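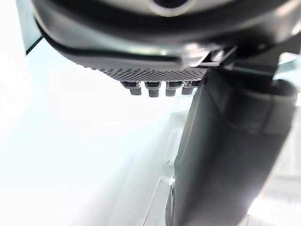 Wrist and finger, close up.

Company > About > What we do

We're Sovau. Small firm, 8 of us, one long workshop and a kettle. We fit hands to robots that already have arms. Mostly two-handed machines, mostly for kitchens, canteens and care homes, the places with cups in them.

Started out doing repairs. Grippers came in with torn pads and chewed cables, we fixed them, people kept asking if we could just supply the whole thing. So now we do. The kit is called Holtora. Fits most arms on the market with one adaptor ring, and if yours isn't on the list send us a drawing of the flange and we'll tell you by Wednesday.

What you get: two hands, left and right, wrist mounts, cable set, straps, the Jaber software on a stick and a printed manual (yes, printed). Setup takes about 65 minutes if your power is already sorted. Longer if not. Spare finger pads come in packs of 6, order more than you think, they do wear.
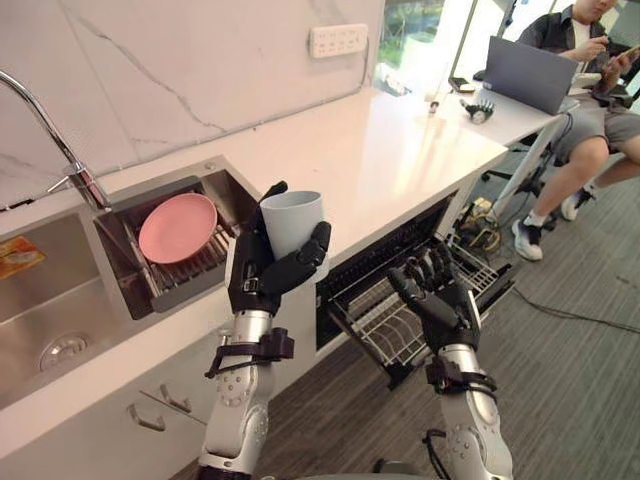

Household jobs are most of what we get asked for. Dishes first, then laundry, then picking stuff up off floors. We test every release on ordinary kitchen kit, no special crockery, and customers can come and watch, just ring ahead. Handover work is the hard bit: one hand keeps a plastic cup upright while the other goes down over the dishwasher rack, and both have to know were the counter edge is. Wire prongs are murder on fingertips. The new pads are thicker for that reason.

Boltetti is our service side. Yearly check, firmware, pads, new straps if the clips have gone. You can buy it with the kit or add it later, same price either way. Loan hands available while yours are in, subject to stock, May is usually busy.

What we don't do: arms, mobile bases, anything for outdoors. Please stop asking about hedges.

So far 122 pairs out, most still working, a few back for thier second service. Trial pairs can be borrowed for two weeks, you pay carriage. Bring your own cups if you're visiting, we'd like to try them.

Contact us | Trial pairs | © Sovau | Back to top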